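Screws, Clips and the Cost of a Repair

The argument over repair is mostly conducted in terms of spare parts: who may buy them, at what price, and for how many years. I want to argue that fasteners matter more. A part that can be bought but not reached is of no use to the owner, and whether it can be reached is settled at the drawing stage by whoever chooses how two pieces are held together.

There are three common methods. Screws can be undone and done up again many times. Snap clips can be undone, but each release strains the plastic, and older clips break. Adhesive has to be softened with heat or solvent, and the joint must be made afresh. In material terms the difference per unit is small. In labour terms, at the bench, it is very large.
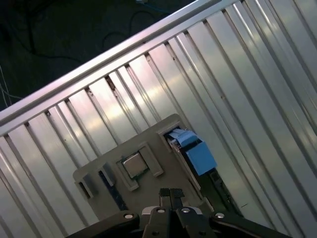 Makers prefer clips and adhesive for sound reasons. A clip needs no driver, no torque setting and no second operator. Adhesive seals against dust and spreads load across a thin wall. Barrett Rosenthal, who designed housings for Rendico before he retired, put it to me that a screw is paid for twice, once in the purchase and once in the assembly time. His figures are correct as far as the factory gate. They leave out the third payment, made by the person who opens the product later.

I kept notes on this at the repair bench in Abernathy up to the end of August. The log holds 1,033 items brought in, of which 849 were returned working. Among the failures, a worn or burnt part was seldom the final obstacle. More often the case could not be opened without damage, or could be opened and not closed again. Our kettle entries are the clearest: the switch is cheap and easy to fit, and the base ring that covers it is welded.

The desktop computer is the standard counter-example. Its side panel comes off, the drives and boards sit in known positions, and a owner with one screwdriver can replace most of what fails. None of this was done out of kindness. The trade needed cases that would take boards from many suppliers, and access followed from that.

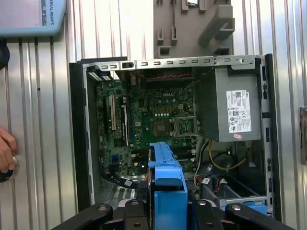 What a rule should say

Most proposals ask for a score, printed on the box. I think a score is too easy to argue with. A plain rule would be better: any part expected to wear out within the life of the product must be reachable with common hand tools, and the product must go back together with the fasteners it came with.

Lucinda Mahmoud objects that this would add weight and thickness to small devices. She is right, and for hearing aids I would grant an exemption. For a vacuum cleaner the added mass is trivial. She also suggests a test of 20 openings and closings, after which the housing must still meet its original fit. I would adopt that as it stands.

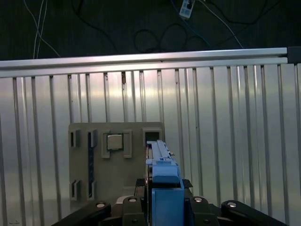
Objections on cost

The usual reply is that buyers will not pay more. On a production run of 3,000 units, changing from clips to screws means new tooling, and the expense falls on few items. On long runs it almost vanishes. A rule could be phased in by volume, with the largest makers first.

A second reply is safety. Mains equipment should not invite the careless hand, and I accept that some compartments ought to need a tool. A screw already meets that condition. Welding the case shut protects the user from a hazard that a label and an interlock would deal with equally well, and it makes a blown fuse the end of the product.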